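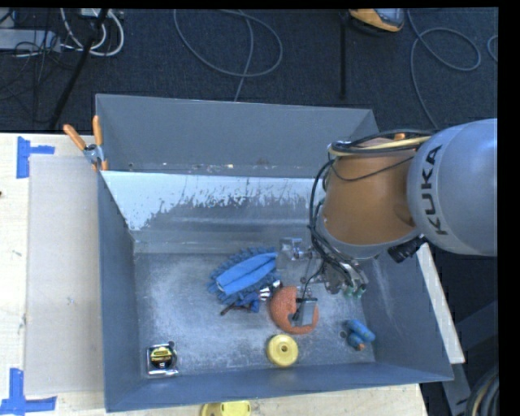 Puseram-me na lista com o nome de casada, responderam-me logo na primeira conversa em Nallbridge, e a minha irmã andou à procura do outro. Fiquei a olhar para o caderno sem saber em que coluna escrever aquilo, porque o guião de entrevista que eu levava (e que me tinha dado tanto trabalho!) tratava a lista de desaparecidos como um documento único, com uma entrada por pessoa e um estado por entrada. Foi essa frase que me obrigou a refazer o guião e, com ele, uma boa parte desta secção.

Figura 2. Caixa metálica cinzenta sobre mesa de madeira clara, com um braço KUKA.

Convém recordar o ponto de partida. Na noite da cheia foram retiradas 4.000 pessoas de Nallbridge e das encostas de Brekke, a maior parte para o pavilhão desportivo de Mernis e as restantes para casas de família, escolas e uma pensão junto à estrada. Na manhã seguinte, a lista oficial tinha 44 nomes por localizar. É o número que aparece em todos os relatórios que li e é também o que as pessoas recordam, incluindo as que já sabiam, nessa mesma manhã, que um dos nomes era o de um vizinho a tomar o pequeno-almoço na mesa ao lado.

Comecei por querer saber de onde tinha vindo esse número. Parecia-me uma pergunta para uma tarde e levou-me quase toda a fase de arquivo. Havia três listas em circulação: a do pavilhão, escrita à mão à entrada; a da linha telefónica, preenchida a partir do que diziam os familiares; e a da junta de Brekke, que era na prática o caderno eleitoral com riscos e pontos de interrogação à margem (gosto muito deste documento, confesso, e voltarei a ele). A lista oficial resultou da junção das três, feita durante a madrugada por uma equipa que já não dormia há muito. Quem chegava ao pavilhão era riscado da primeira. Quem telefonava era riscado da segunda. O risco nem sempre passava de uma para a outra.

3.1 O que conta como estar localizado

A regra escrita no plano municipal era simples: uma pessoa considera-se localizada quando é vista por um elemento da equipa ou quando se identifica pelo telefone. Nas entrevistas, porém, encontrei a regra aplicada de maneiras bastante diferentes, e quase sempre com bom senso. No pavilhão aceitava-se a palavra de um familiar direto que estivesse presente. Na linha telefónica, de início, não se aceitava a palavra de ninguém a não ser do próprio, e só ao fim da manhã é que alguém decidiu abrandar o critério. Em Brekke bastava que houvesse luz acesa em casa ou que o carro não estivesse à porta, conforme o caso, e devo dizer que esta forma de proceder, que me arrepiou um bocado quando a ouvi pela primeira vez, errou menos do que eu esperava.

Não quero com isto defender o método da luz acesa. O que me interessa é que cada posto tinha a sua ideia do que era prova suficiente e que essa ideia desaparecia no momento da junção. A lista oficial só tinha uma coluna para o estado, com «sim» ou «não», e um «sim» da linha telefónica valia o mesmo que um «sim» dado a partir da janela de um jipe. Quando propus às equipas uma coluna adicional com a origem da informação, a reação mais comum foi um encolher de ombros: a informação existia, diziam-me, bastava perguntar a quem tinha escrito. E é verdade que bastava, enquanto essa pessoa estivesse de turno.

3.2 Os nomes

Volto à frase da abertura. Em Nallbridge é habitual as pessoas serem conhecidas por um nome que não é o do documento, e em Brekke junta-se a isto o nome da casa, que passa de geração em geração e às vezes fica com quem compra a propriedade. Um funcionário de Mernis, a ouvir nomes ao telefone com má rede e o pavilhão inteiro a falar atrás dele, não tinha maneira de saber que o apelido ditado por uma prima e o apelido escrito à porta eram da mesma pessoa. Encontrei no arquivo uma entrada que acumulava três grafias, todas riscadas, e por baixo delas a palavra «padeiro», sem risco nenhum. Toda a gente a quem a mostrei soube imediatamente de quem se tratava.

O cruzamento por data de nascimento, previsto no plano, falhou por uma razão muito terra a terra: quem telefona a perguntar pelo tio raramente sabe o ano em que o tio nasceu. As moradas funcionaram melhor, embora com um problema próprio nos prédios junto ao rio, onde a numeração tinha mudado e os moradores mais velhos continuavam a usar a antiga. Passei uma manhã a percorrer essa rua com as duas numerações na mão e mesmo assim enganei-me numa porta.

3.3 O tempo de espera

Aqui tenho de ser mais cautelosa, porque as fontes são fracas. Os registos da linha telefónica têm hora de entrada, mas a hora em que a família foi informada só aparece quando alguém se lembrou de a apontar. Nos casos em que consegui reconstruir o percurso completo, a pessoa já estava registada num dos postos quando a família telefonou pela primeira vez. A espera, nesses casos, foi toda passada entre papéis. Não posso dizer se isto se verifica nos restantes, e resisti à tentação de extrapolar, apesar de um dos revisores de uma versão anterior me ter pedido uma percentagem.

O que posso relatar é o modo como as famílias preencheram o intervalo. Telefonaram outra vez, o que gerou novas entradas. Foram a pé até Mernis. Uma família afixou uma folha na paragem de autocarro, com um número de contacto, e essa folha acabou por funcionar como quarto posto de registo, com nomes acrescentados por baixo em letras muito diferentes. A equipa oficial só soube dela no dia seguinte, por acaso. Tenho uma cópia e incluí-a na análise, com as reservas que discuto adiante.

3.4 O caso de Dreltley

Dreltley fica a jusante e foi atingida mais tarde, o que faz dela uma comparação imperfeita mas útil. Usou-se ali uma lista só, num único caderno, à guarda de 2 pessoas que se revezavam e que passavam o turno a ler os nomes em voz alta uma à outra. A leitura era lenta e houve queixas na fila. Em contrapartida, as duplicações foram apanhadas ao ouvido, mesmo as que vinham com grafias diferentes, e as alcunhas ficaram escritas entre parênteses a seguir ao nome. O número de retirados era muito menor do que em Nallbridge, pelo que não sei até onde o procedimento aguentaria. Na secção seguinte retomo os cadernos de Dreltley e comparo-os, entrada a entrada, com a lista da junta de Brekke.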